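3.2 Where things live on the counter

Respondents were asked first to name everything kept on the kitchen counter, and only then to say which of it they had used that day. The order matters. People who are asked about use first tend to forget they own a bread maker. The kitchen in Figure 4 has a marble-look counter of the type most respondents described as "easy to keep clear," a claim to which we return below.
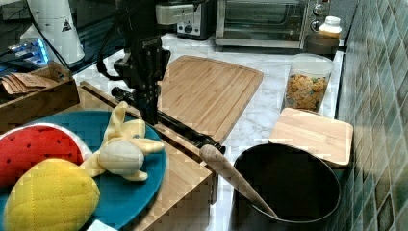
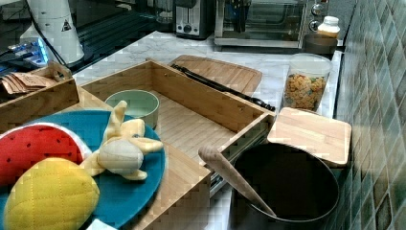
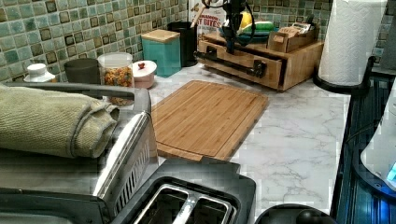
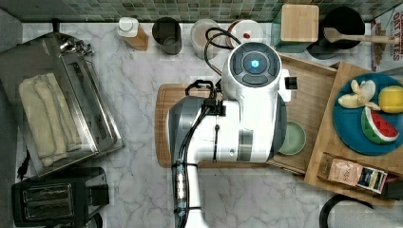
Figure 4. Items on a kitchen counter, including cutting boards, a pot with a wooden spoon, plush fruit, and a toaster. Photos: Kiani Household Survey, image archive. Reproduced with permission.

The survey reached 391 households in two towns, Rillo and Stistar, and produced 885 usable diary pages. A usable page was one on which at least one object could be identified by a reader other than its author. We had set out with a stricter rule and gave it up in August, after the first box of diaries arrived.

We call an object "settled" if it appeared in the same place on every diary page a household returned, and "passing" if it did not. By this measure the cutting board is the most settled thing in the American kitchen after the sink. Respondents seldom listed it unprompted. When reminded, they said it did not count because it was always there, which is close to our definition and saved us some explaining. Toasters were nearly as settled, though they were defended with more feeling. Several households reported that the toaster was "only out for now" on every page they sent us.

Passing objects were harder to deal with. Mail, chargers, and single gloves came and went with no pattern that our model could find. Toys formed a group of their own. In households with a child under six, toys on the counter were described as temporary by the adults and as being in the right place by the child, where the child was consulted. We coded both answers. The second predicted the toy's location the next day rather better.

The gap between the two towns was smaller than expected. Rillo has older houses and narrower counters, and we had supposed that less room would mean fewer things. It meant the same things, closer together. In Stistar, where 28 households had remodeled within the past year, the added counter space was full by the second diary page in all but 11 of them. Those 11 had also bought the Hallo shelf unit, and we did not ask what was on it. This was an oversight.

Two limits should be noted. Diaries were filled in by whichever adult opened the envelope, and that person may not be the one who puts things on the counter. In follow-up calls, it was common to hear a second voice correcting the first. We kept the written answer in such cases, since the calls were not recorded and the second voice was often in another room. Also, the word "counter" was left undefined. Some respondents included the top of the refrigerator, and one included a piano. The piano was removed from the sample. The refrigerators were kept and are treated separately in Section 3.3.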